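Benedikt Vogler has spent most of his working week since October at a table, picking things up and putting them down again. He runs data collection at Vidau, where he and one colleague record the examples that a learning system called Itadix is trained on.

"People expect it to be clever work," he says. "You hold the gripper, you do the task, you reset. On a good day we get 100 usable examples. On a bad one, 40." 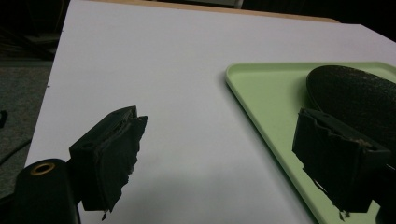
The pads take the worst of it. "I used to change them as soon as they tore. Now I leave them on longer - a customer's will be torn as well, and the system should have seen that."

The set stood at 1,314 examples when we spoke. Vogler throws out any where he hesitated halfway. "If I dither, it learns to dither."

He wants to start on cloths next, which he expects to go badly at first.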